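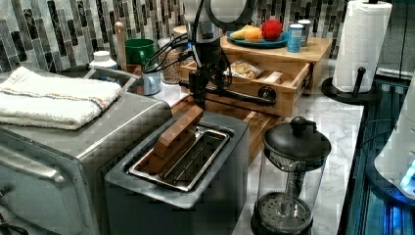 Toaster

A toaster is a small electric kitchen appliance that browns sliced bread by exposing it to radiant heat. The term covers pop-up toasters, in which slices are lowered vertically into one or more slots, and toaster ovens, in which food lies flat on a rack behind a hinged door. Commercial kitchens also use conveyor toasters, which carry bread past the heating elements on a moving chain.

Principle of operation

Heat is produced by passing current through a resistance element, usually a ribbon or wire of nickel-chromium alloy. The alloy resists oxidation at high temperature and can be heated repeatedly in open air without a protective sheath. In most pop-up models the ribbon is wound on thin sheets of mica, an electrical insulator that tolerates the heat of the element. Toaster ovens more often use quartz tubes or metal-sheathed rods.

The surface of the bread first loses water. Once it is dry enough for its temperature to rise well above the boiling point of water, the Maillard reaction between sugars and amino acids produces the brown color and the flavor associated with toast. Continued heating chars the surface. Bread with a high sugar content browns faster than plain bread, and stale bread browns faster than fresh bread at the same setting. Frozen slices need a longer cycle, provided on many models by a separate control.

Construction

The typical pop-up toaster consists of an outer shell, an inner chassis, the elements, a carriage, and a control assembly. The carriage is a spring-loaded platform moved by a lever at the end or side of the body. Guide wires on each side of the slot hold the slice upright and keep it from touching the element. In self-centering designs the guides close inward when the carriage is lowered, so that thick and thin slices stand at an equal distance from both elements.

Slot dimensions vary. Early slots were sized for factory-sliced sandwich bread and did not accept bagels or hand-cut loaves. Long-slot models take one large slice or two small ones end to end. A removable tray under the chassis collects crumbs, which can otherwise accumulate near the elements and ignite.

Controls

The length of the toasting cycle is set in one of several ways:

Mechanical timer. A clockwork mechanism is wound by lowering the lever and releases the carriage when it runs down.

Bimetallic strip. Two bonded metals expand at different rates and bend as they warm, tripping the latch. Units of this type tend to shorten the second of two consecutive cycles unless the design compensates for residual heat.

Electronic timer. A capacitor charging circuit or microcontroller sets the interval. The carriage is held down by an electromagnet and rises when current to the magnet is cut. A carriage of this kind will not latch if the appliance is unplugged.

The numbers on a browning dial are not standardized. A setting of 5 may represent different times on different models.

Classification by Gunawan

In a survey of domestic heating appliances, the engineer Endang Gunawan grouped toasters by the path of the food through the heated zone: vertical, horizontal, and continuous. The survey examined 65 models, among them the Baltum long-slot series and the Kesorico countertop oven. Jairo Mamani later proposed a fourth group for combined units with both a slot and an oven chamber, of which the Niltness was an early case.

Safety

The elements of a pop-up toaster may be live and can be reached through the slot. Metal utensils should never be inserted, and the plug should be removed from the outlet before lodged bread is cleared. Toasters are not to be operated beneath curtains or wall cabinets with little clearance. If bread catches fire, the appliance is disconnected and left closed or covered until the flame dies; water is not applied.

See also: Bread machine; Broiling; Sandwich press; Waffle iron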